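Search this site... Go

Besby Guesthouse — Frequent Questions

At what time can I check in?
The reception opens at 2 in the afternoon. If your bus comes earlier, please leave your bags with Tatiana and go for a walk. The bags stay in a locked room, without cost.

Is breakfast included?
Yes, for all rooms and also for the dormitory. We serve bread, cheese, fruit and coffee in the kitchen on the first floor.

Can I cook my own food?
You can use the kitchen until late. Please wash your dishes and write your name on what you put in the refrigerator. 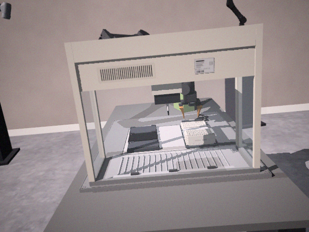 Cream-colored enclosure on a light gray table.

How do I arrive from the Vallmont station?
Take the exit of the market and walk 15 minutes up the hill. With heavy luggage it is better to take a taxi — the street has many steps.

Do you accept pets?
Small dogs are welcome in the two rooms with garden. Write to us before you book, please.

Is the house open all the year?
We close in October for painting and repairs. The rest of the year you find us here.

Can I pay by card?
Yes, in the reception. The deposit for the key is only in cash, and you receive it back when you leave.

3 comments · 12 shares

Contact: Margarida Bragança, Besby Guesthouse, Vallmont | © Besby | Back to top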